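WOOD AS A MATERIAL
Handout 3: Grain, figure and movement

Instructor: Định Quách
Revised 16/09/2024

Read this before the shop session. Bring the offcut you were given in August. The terms in sections 1 and 2 will be used without explanation from now on.

1. Grain, texture, figure

These three words get mixed up in catalogs and in conversation. In this course they are kept apart.

Grain is the direction of the fibers. A board can have straight grain, spiral grain, interlocked grain or wavy grain. When we say "plane with the grain," we mean the direction in which the fibers rise toward the surface.

Texture is the size of the pores and cells. Oak and ash are coarse. Maple, birch and pear are fine. Texture decides how much filler a surface needs and how a stain will take.

Figure is the pattern seen on the face of a board. It comes from the growth rings, the rays, the color changes and the way the log was cut. The same log can give plain stripes or large arches depending on the saw.

2. How the cut changes the face

Plain-sawn (flat-sawn). The growth rings meet the face at a low angle. The middle of the board often shows nested arches, called cathedral figure, with straighter lines toward the edges. There is little waste, so it is the cheapest cut. It also moves the most across its width.

Quarter-sawn. The rings stand close to upright when you look at the end of the board. The face shows narrow parallel lines, and in oak the rays show as flakes. It stays flatter. It costs more and the boards are narrower.

Rift-sawn. The rings are at a middle angle. Straight lines, few or no ray flakes. Used for legs, where you want two neighboring faces to look alike.

Pale woods with a fine grain can hide their figure. Under flat overhead light the arches may hardly show. Light from one side helps, and so does looking at the board from more than one end before you mark the best face.
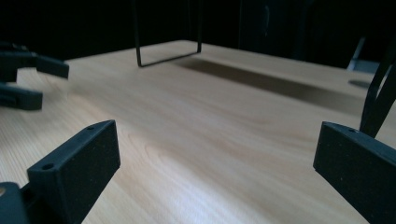 Fig. 1. Pale wood surface: fine straight grain, soft cathedral-like figure near the center.

Veneer is also cut in different ways, and the same words apply. Rotary-cut veneer is peeled from the turning log and gives wide, wandering patterns that no sawn board has. Sliced veneer looks much more like sawn wood. You cannot always tell a veneered top from a solid one by its face. Check the end grain and the underside.

3. Movement

Wood takes up and gives off water until it is in balance with the air. Below fiber saturation, it swells and shrinks as it does so. Movement along the length is so small that we ignore it. Movement across the width has to be allowed for in every piece you build.

As a working rule, plain-sawn boards move close to twice as much across the face as quarter-sawn boards of the same species. The exact ratio depends on the species. Use the table in your reader, and do not carry numbers over from one wood to another.

Worked case, the Trikilton bench top. The top is 609 mm wide, solid, glued up from plain-sawn boards. Suppose the moisture content goes from 9 percent in winter to 12 percent in summer, and the wood changes 0.3 percent in width for each percent of moisture.

Change in moisture: 3 percent
Change in width: 609 x 0.003 x 3 = 5.5 mm (rounded)

If the top is fixed along the middle, each side must be free to move half of that, a little under 3 mm. Slotted screw holes or wooden buttons will both do. A top glued to its rails will split or pull the frame out of square.

4. Common faults

Cup: the board curves across its width. Plain-sawn boards tend to cup away from the heart side as they dry.
Bow: the face curves along the length.
Crook: the edge curves along the length.
Twist: the four corners do not lie in one plane. Check with winding sticks.
Check: a crack along the grain, most often at the ends.

5. For next time

Read pages 47 to 53 in the reader.

Mark your offcut with its cut (plain, quarter or rift) and an arrow for the planing direction. Pencil only.

Work out the seasonal change for a plain-sawn panel 200 mm wide, using the same moisture values as in section 3. Then do it again with half the rate, as if it were quarter-sawn. Show the steps.

The Revport samples are in the flat drawers by the door. Put them back in species order.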